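The gripper that would not let go

I have been putting off writing this one up, mostly out of embarrassment.
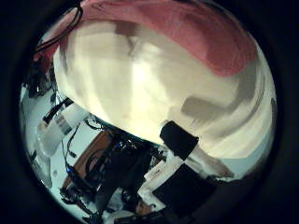 Check the cable before you check anything else, went the first message I had back when I moaned about it on the Lemach forum, and I replied, rather grandly, that I had already checked the cable. I had looked at the cable. I had looked at it the way you look at a smoke alarm.

Some background, for those who come here for the bread. In spring I joined the Hosham workshop, a shared unit behind the tyre place with a kettle, a lathe I'm not allowed to touch and a small robot arm that is used for whatever the members can talk each other into. Our project is packing. The arm picks up soft, awkward things, the sort that sag and roll, and puts them in a box. It does this slowly and with an air of doing us a favour. The gripper is a Beltum, bought second-hand, and the wrist camera feeds a program that decides where to close the fingers. I look after the program. Looking after it means I get the messages.

The fault was simple to describe. The arm would go down, close on the thing, lift it, carry it across to the box and then stay there, holding on. No error. The screen said the gripper was open. The gripper was plainly not open. The screen and I had words.

If it had done this every time I would have found it in an afternoon. It did it once in a morning, then not for two days, then three times before lunch. I started a log, which is what you do when you have run out of ideas and want to feel like a scientist. By the end of the first week it had 8 entries, of which the most useful was "again" and the least useful was "AGAIN".

My first theory was heat. I like heat as a theory because you can buy a fan. I bought a fan. The fault came back while the fan was pointing straight at it.

My second theory was my own code, and this one cost me the most sleep. There is a bit in the release routine that I wrote late one evening and have never fully trusted. It sends the open command, waits, asks the gripper where it is, and moves on if it likes the answer. I rewrote it. I rewrote it again with more waiting. I put in so many checks that the arm now paused over the box like somebody trying to remember why they'd come into the room, and it still, every so often, kept hold of what it was carrying and reported that all was well.

The third theory belonged to the forum, and I include it for completeness. It was that Beltum grippers of this age "do that". I don't know what I was supposed to do with that. Apologise to it, perhaps.

Now the part I'm less keen to tell.

One evening in September, a bit after seven, it stuck again with a stuffed cushion in its fingers. I had been at it since four and hadn't eaten. The sensible thing would have been to hit the stop button, wait for the light to change and release the fingers by hand using the little lever that is there for the purpose. I know this. I wrote the card that is taped to the wall above the bench. It has the word ALWAYS on it, underlined.

I reached in and tugged the cushion.

The tug moved the wrist a bit, which moved the cable a bit, and whatever had been holding up the open command stopped holding it up. The fingers opened very fast. Then the program, which had been patiently queuing up everything I'd asked it to do for the last half minute, did all of it. The arm went up, swung back and came down for its next pick, and my left hand was more or less where the next pick was supposed to be. It caught me across the knuckles and pushed my hand down onto the bench. The force limit tripped and it stopped there, leaning on me, until I found the stop button with my other hand.

Nothing broken. Two knuckles went the colour of a plum and I typed badly for a fortnight. The arm is a small one and it was set to its slowest speed. If it had been one of the big Farías machines I used to walk past at my old job, I would be dictating this. I sat on the floor for a while and then I did what I should have done on day one, and turned the whole thing off at the wall.

With the power off I bent the wrist to the position it takes over the box and ran my thumb along the wiring. At the point where the control cable passes the last joint it was being pinched, very slightly, and only in that position. The outside of the cable looked fine. Under the sleeve, one conductor had broken and the two ends were resting against each other, touching or not touching depending on how the arm felt. The messages back to the program went along a different wire, which was in excellent health, so the gripper's controller went on chatting to us happily. And because I had never read the manual closely, I hadn't noticed that the position it sends is the position it has been told to go to. It wasn't telling me where the fingers were. It was telling me where it believed it had sent them.

So the checks I'd added, all those careful extra checks, had been asking the same confident idiot the same question over and over.

The replacement cable cost 13 pounds, and the manual, when I did read it, rates the old type for 2,000 bends at that radius. We must have passed that by midsummer. It's on page 7, in a box, with a picture.

What's changed since:

The new cable has a proper loop in it, with enough slack that the wrist can go where it likes. It looks untidy and I have been asked more than once whether I'm going to clip it down. I am not going to clip it down.

The program no longer takes the gripper's word for anything. After a release it looks through the wrist camera, and if there is still something large and close filling the view, it stops and sulks until a person comes. This has given us a few false alarms, mostly when the box is too full. I can live with those.

The queue is emptied whenever the arm stops for longer than a couple of seconds. It should always have been. An arm that has been standing still for half a minute should not have plans.

And the stop button has moved to the left side of the bench, where I can reach it with either hand. It used to sit behind the monitor on the grounds that it kept getting knocked.

I did go back to the forum and own up about the cable. The answer was a thumbs up, and then, a minute later, a link to the page in the manual. I have also redone the card on the wall. The wording is the same but the letters are bigger, and I'd like it noted that the person who now gets told off most often for ignoring it is still me, generally by whoever is nearest the kettle.

Bread again next time. The rye has been behaving oddly and I have started a log.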